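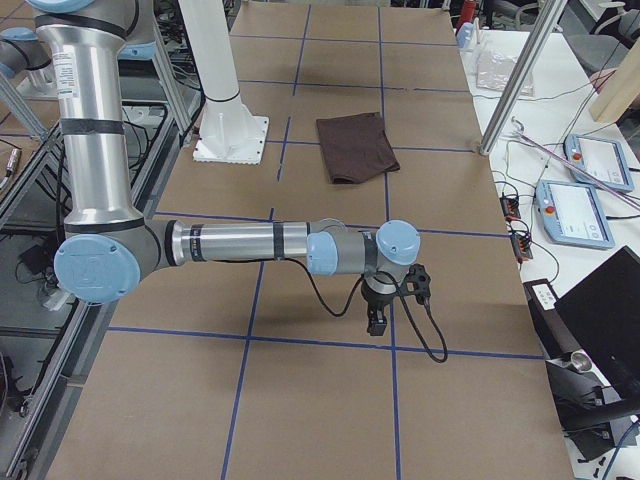

March, workshop notebook, second go at the oak gall ink

Right, picking this up again before I forget what I did with the first lot. The galls have been sitting in rainwater in the big jar since Réka brought the second bag over, and the liquor is a lovely strong tea colour now, much darker than last time. I crushed them coarser (hammer and an old pillowcase, bits everywhere, still finding them in my shoes) and I think the coarse stuff strains better. The fine powder from batch one went straight through the muslin and left that sludge Jyoti complained of.

Weighed 260 g of galls, dry. Strained twice through muslin, once through coffee filter. The filter clogged after a cupful, so I changed it and went and had my lunch.

Added the iron sulphate in 3 goes, stirring with the glass rod in between. It went from brown to that inky purple-grey almost at once, which I never get tired of! Then gum arabic, dissolved overnight in a bit of warm water. Last time I chucked it in as lumps and spent a whole afternoon fishing them out, so please, whoever does batch three, soak it first.

Test strokes at 4 pm on the Peñalver rag paper and on the cheap cartridge pad:

Peñalver: goes on pale, sharp edges, no feathering at all with the fine nib. Dried a good deal darker by the time I'd washed up.
Cartridge: feathers like mad on the downstrokes. Tried a bit more gum in a small cup of it and that helped, but then it dragged and the nib kept skipping. Not worth it, just don't use the cartridge.

Ivone reckons it's still too acid and will eat the paper in the end. She may well be right. I've got crushed eggshell in a saucer to try on a small amount, though I'm a bit scared of killing the colour. Will do 7 little pots with different amounts and label them properly this time (the pencil rubbed off the last ones and I had to guess).

Clove: one in each bottle against mould. Batch one grew a furry hat with no clove in it, so that's settled as far as I'm concerned. Smells like Christmas in here.

Natalina wants enough for her lettering evening. I said yes without checking how much we had, so that's most of this batch spoken for. Orsolya, if you're reading this, the two bottles with the red string are yours, the rest is hers, and don't put it in your fountain pen, you know what happened.

To do:
strips on the windowsill, half covered with foil, look again in a month
ask Réka where she picks, those galls were much better than the bought ones
more iron sulphate, nearly out
new coffee filters
wash the muslin separately, NOT with the tea towels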